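Notes for the Pralar talk (the August one, 20 minutes plus questions)

Slide 1. Say hello, say thanks for the sandwiches, get on with it. Ask who has ever tried to teach a robot anything by showing it. If hardly any hands go up, go slowly on slides 2 and 3. If lots do, skip straight to the numbers!

Slide 2. What we do at Verkier, in one breath: we collect short recordings of people doing ordinary table-top jobs with a gripper held in the hand, and a model learns from them. No robot arm in the room while we collect. Somebody holds the gripper, does the job, puts it down, starts again. We call each go a take. The camera rides on the gripper, so the model sees what the fingers see and very little else.

Slide 3. Leave this up for a bit and let people look. 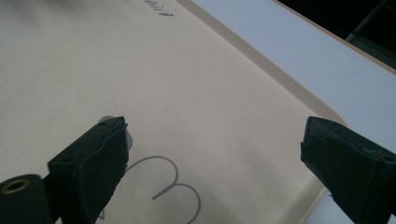
Gripper view, fingers open, cream surface with a grey outline.

Ask the room which way up the job is. I love this question, because people tilt their heads. There's writing up at the top edge that I can't read from here and neither can the model, so don't let anyone get stuck on it. What I want them to notice is how slanted everything is. When you're holding the thing you feel perfectly square to the table, and then you watch the take back and you're miles off.

Slide 4. The numbers. We set out to get 2,000 takes and kept 1,027. Pause here, somebody usually groans. Most of what we threw away was dull stuff: started the recording late, stopped it early, a sleeve over the lens. Only 71 went because the person really fumbled it. I now wish we'd kept those, and I'll come back to that on slide 7 (don't let me forget).

Slide 5. Same set-up, another moment.
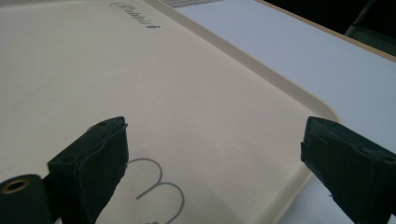

Tray, rim and rounded corner, with the logo in view near the top.

Flick back to slide 3 and forward again, twice. To you and me they're nearly the same picture. The logo reads better in one than the other, and that's the sort of thing a model will happily latch on to if you let it. We had an early version at Dodero that got very fond of lettering. So now we ask people to shift their stance between takes and turn things a bit. Mention the dark corner top right as well, the bit beyond the table. Leave the background alone and it creeps into what gets learned.

Slide 6. Labelling. We use Nutsugah for this, keep it short, nobody came for the software. One line per take, plain words, written by whoever held the gripper and written straight away. Tell the tea break story if there's time.

Slide 7. Fumbles! Keep them, mark them, store them apart.

Questions. Somebody will ask about gloves. Yes, fine, thin ones.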